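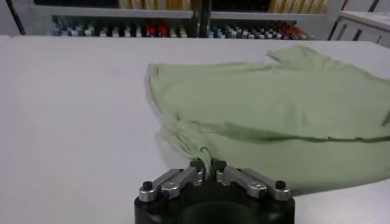
Frequently asked questions: clothing repairs and alterations

Wemau Repairs takes in everyday clothes for mending, re-hemming and re-dyeing. Page last updated January 28, 2021.

What can I send in?

Shirts, T-shirts, trousers, skirts, knitwear and light jackets. We do not take leather, waxed coats, wedding dresses or shoes. For leather, try Pešek, on the other side of the square.

Do I need to wash things first?

Yes. Anything that arrives unwashed is sent back and you pay the return postage. Please don't iron or starch – we press each item after the work is done.

How do I get a size right?

Lay the garment on a flat surface, smooth it out and measure straight across the chest from armpit to armpit. Then measure from the top of the shoulder to the hem. Write both numbers on the order slip in centimetres. If you want it to match another garment, send that one too.

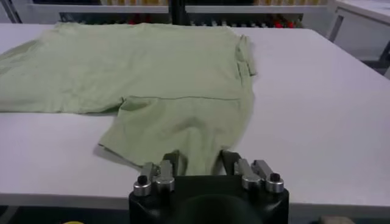
A pale green T-shirt on the table, with soft wrinkles.

Can you shorten a T-shirt without the hem going wavy?

Usually. We use a twin needle and a stretch thread called Pravix, which gives with the cloth. Very thin jersey may still ripple a little after the first wash. A cool iron on the wrong side flattens most of it.

What does it cost?

A plain hem is £9.79. Small holes are charged by the hole and collars by the hour. We send a price before we start, and you have 3 days to say no. 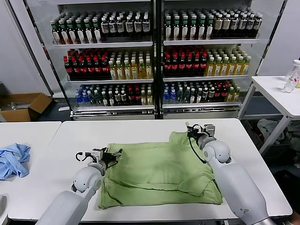
Light green T-shirt, creased and wrinkled.

Can a faded colour be brought back?

On cotton and linen, yes, if you choose the same shade or a darker one. Polyester does not take our dyes. The stitching is often polyester even when the cloth is cotton, so seams may stay the old colour.

How long will it take?

Hems take 2 weeks and dyeing takes longer. We are closed for all of August, and parcels that come in then are opened in September. 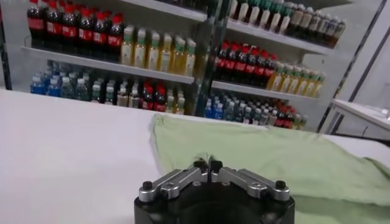

Where do I post my parcel?

Wemau Repairs, Unit 173, Plernus. Put the order slip inside the parcel and keep your proof of postage. If you would like to drop clothes off by hand, email us first for a time.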